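Temps de lecture : 3 min

Imprimer | Envoyer par e-mail

# medve-saisie-sim

Jeu d'épisodes simulés pour l'apprentissage de la saisie d'objets plats, avec caméra au poignet. Produit avec le simulateur Nelton et le planificateur Driltik. Carte mise à jour le 14 sept. 2022.

## Contenu

Le jeu comprend 986 épisodes, dont 446 avec perturbation de la pose initiale. Chaque épisode regroupe :

- un flux RVB rendu depuis le poignet ;
- les positions et vitesses articulaires ;
- l'ouverture commandée et l'ouverture mesurée de la pince ;
- la pose de l'objet dans le repère de la table, réservée à l'évaluation ;
- une consigne textuelle courte, en anglais.

Les profondeurs ne sont pas distribuées. Elles peuvent être régénérées avec `rejouer.py --profondeur`, à condition d'utiliser la même version de Nelton que celle inscrite dans l'en-tête du fichier.

## Génération

Les trajectoires viennent d'un planificateur scripté en quatre phases : approche, alignement, fermeture, levée. Driltik calcule l'approche sans contrainte d'orientation, puis impose l'axe de la pince pendant l'alignement. La fermeture est pilotée en position, avec saturation du couple. Un épisode est rejeté si l'objet glisse de plus de 2 cm entre la fermeture et la fin de la levée.

Les textures de table, l'éclairage et la rotation de l'objet sont tirés au début de l'épisode et restent fixes ensuite. Le tirage dépend uniquement de la graine.

## Utilisation

```
pip install medve-saisie
medve charger --lot train --sortie ./donnees
medve verifier ./donnees
```

La commande `verifier` contrôle les horodatages et les dimensions des tableaux. Elle ne relance pas la physique. Pour la commande en boucle fermée, le module `hirkix.pont` convertit les actions en consignes articulaires. Les actions sont exprimées dans le repère de l'outil – et les quaternions sont rangés en (x, y, z, w).

## Limites connues

- Le rendu des ombres utilise une carte de faible résolution. Des bords en escalier sont visibles sur le plateau et un détecteur de contours peut les confondre avec un objet.
- Les écrans des téléphones sont rendus éteints. Un modèle de perception entraîné sur ce seul lot n'a aucun exemple d'écran allumé.
- Les caractères des claviers sont trop petits pour une lecture fiable en vue du poignet. Ne pas utiliser ce lot pour de la reconnaissance de texte.
- Les contacts sont rigides. Le frottement est constant sur toute la surface de l'objet.
- Dans 266 épisodes, la première commande de pince est dupliquée. Le champ `dup_init` les signale ; le chargeur supprime le doublon par défaut.

## Licence

Données sous CC BY 4.0, code sous licence MIT. Les maillages des objets restent soumis à leurs licences d'origine, listées dans `MAILLAGES.txt`.

## À lire aussi

- hirkix.pont : notes de migration
- Driltik : réglage des contraintes d'orientation
- Nelton : rejouer un épisode à partir de sa graine
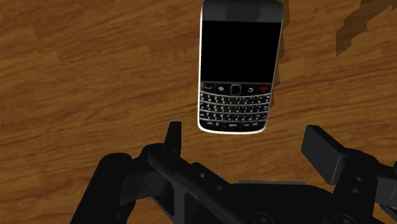
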